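**Equipment planning for the two-arm cell, October progress report**

Work package 3 covers the choice of hardware for the Lirnberg site and the budget that goes with it. Spending on the package remains inside the approved line. No purchase orders for arms have been placed, and none will be until the reach and gripper questions in this report are closed.

Simulation work continued on furnished-room layouts. The rooms matter to the budget in one respect: they set the reach and base spacing we have to pay for. Open-floor layouts were finished last period and gave no reason to go beyond the standard arm length. Small rooms with sloped ceilings and full-size furniture are less forgiving, and the longer arm adds 1498 dollars per unit at the Killach list price. 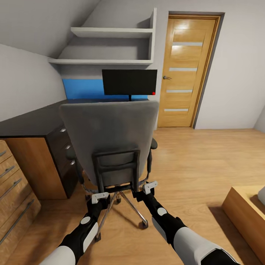
*Figure 1. Simulated attic bedroom, both grippers near the lower back of the office chair.*

Status by item:

- **Arms.** Two quotes in hand, Killach and Oei. Killach includes the controller; Oei prices it separately and asks for a longer lead time. Both quotes are valid to the end of the quarter.
- **Grippers.** Parallel two-finger units are still the baseline. Finger sets are treated as consumables, and 49 dollars per set is carried in the operating budget.
- **Compute.** The render workstation is shared with Gekcombe under the existing agreement. The current allocation is 206 hours per month, of which we used 53 in the last full month. A second workstation has been removed from the plan.
- **Mounting.** Base plates are on hold pending the spacing decision. Drawings exist for the narrow and wide versions.

The gripper line needs the most attention before the next review. Opening width drives unit cost more than payload does, and the two vendors measure it differently - Killach at the fingertips, Oei at the carriage. We have asked both for fingertip figures at full opening. Close-range views over wooden surfaces are being used to check how much of the workspace the fingers hide when open.
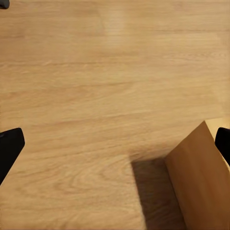 **Can the finger sets be bought later from a different supplier?**

Third-party sets fit the Killach mount with an adapter plate, but Oei uses its own bolt pattern and would tie us to its parts for the life of the unit.

Risks are unchanged apart from lead time. If Oei is selected, delivery to Lirnberg moves into the following quarter and the installation contractor has to be rebooked. Freight is excluded from both quotes and is held under contingency.

Next period:

1. Close the fingertip measurement question with both vendors.
2. Fix base spacing and release one set of plate drawings.
3. Submit the arm and gripper selection for approval, with a revised cost table.

We request no change to the total award. A transfer from the compute line to the gripper line may be proposed once the revised quotes are in.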